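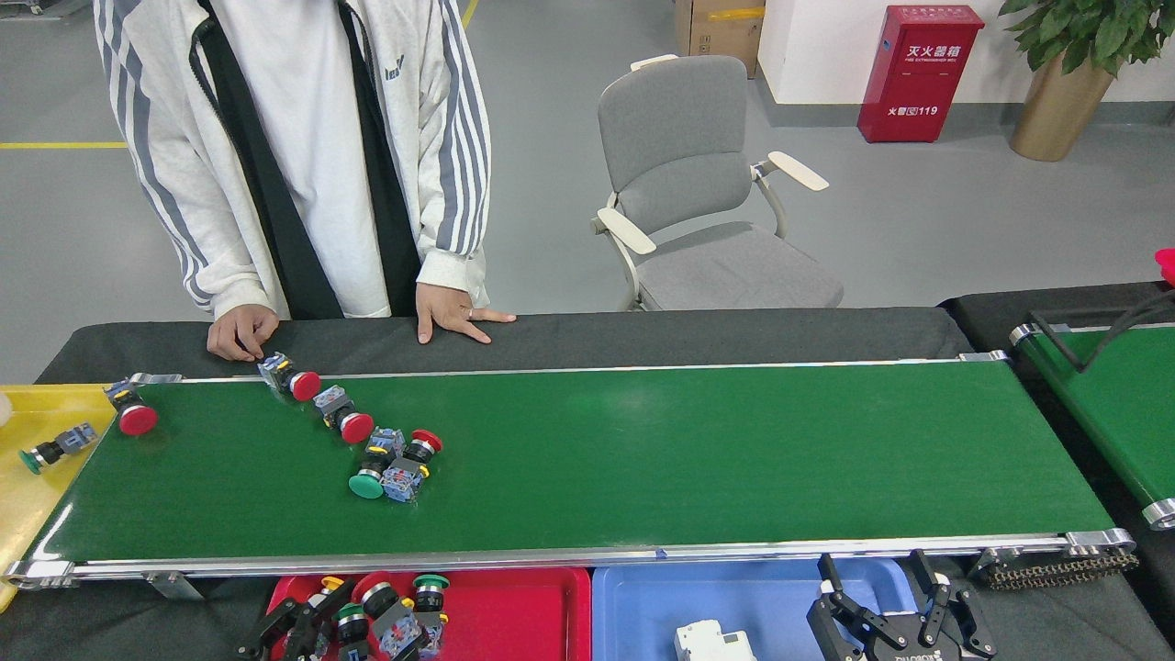 Javow sorting cell: progress report on equipment and spending
To: the Tulta equipment fund
From: Onni Vuorinen
Monday, October 24, 2022

You asked for a short report this time. The last one ran to eleven pages and I gather it was admired mainly for its weight.

Where we are

The sorting cell is up and picking. The job is the one described in the application: push-button switches arrive on the green belt in no order and facing any way they please, and the arm has to put them in the right coloured tray. We chose switches for the trial as they are cheap, hard to break and awkward to hold. A mushroom cap on a square body has no good side to grab, and the gripper has been finding this out at your expense.

A person still works across the belt from the arm. The application said this would stop by the end of the summer. It did not say which summer, a piece of drafting I am now rather proud of.

What we have bought

Two conveyors, both delivered, both running. The second was in the budget as a spare and has been promoted to a return line, so we no longer have a spare. I come back to this below.

One arm and gripper from Nurmi, on the lease you approved. The lease has behaved better than anything else in the project.

Trays, switches, cable, brackets and tape. The tape was not in the budget. It is now holding a modest but respected position in the parts list.

What we have not bought

The guarding. The first quote from Istska came in well over the line we had set aside, chiefly for a door we had not asked for. The second quote leaves out the door and costs 363 euros more. I have asked for an explanation and been sent a brochure. Until this is settled the arm stays at reduced speed whenever someone is at the belt, and the speed figures in the plan should be read as hopes.

The second camera. We held off to see whether lighting would do the job. It does for the red caps. Green caps on a green belt are another matter, and I would like whoever picked the belt colour to come forward, although I have seen the order form and it has my name on it. Changing the belt costs less than the camera, and I propose we do that first.

Money

We are under budget at this point, which sounds better than it is. Most of the gap is the guarding we have not paid for. Take that out and we are close to the plan, with small overspends on cabling and delivery. Staff hours are over. Fitting the gripper was down for two days and took four, most of the difference going on an adaptor plate drilled for somebody else's arm.

What we would like from you

Agreement to move the camera money to a belt in a colour no switch comes in. Dark grey has been suggested and so far has no enemies.

Agreement to keep back enough for a spare belt drive. With both conveyors in use, one failed drive stops the work, and the supplier's idea of next-day delivery has been three weeks on both occasions.

A decision on the guarding, once I have a quote I can put in front of you without blushing. If Istska cannot do it I will ask for two others, and the dates move again.

Next steps

The new belt can be ordered as soon as you say yes. Trials without a person at the belt wait for the guarding, so I will not promise them for November. What I can do in November is run the arm on mixed trays at low speed and send you the pick counts, including the bad days.

Receipts are in the shared folder, filed by supplier. The Nurmi invoices appear twice. We only paid them once.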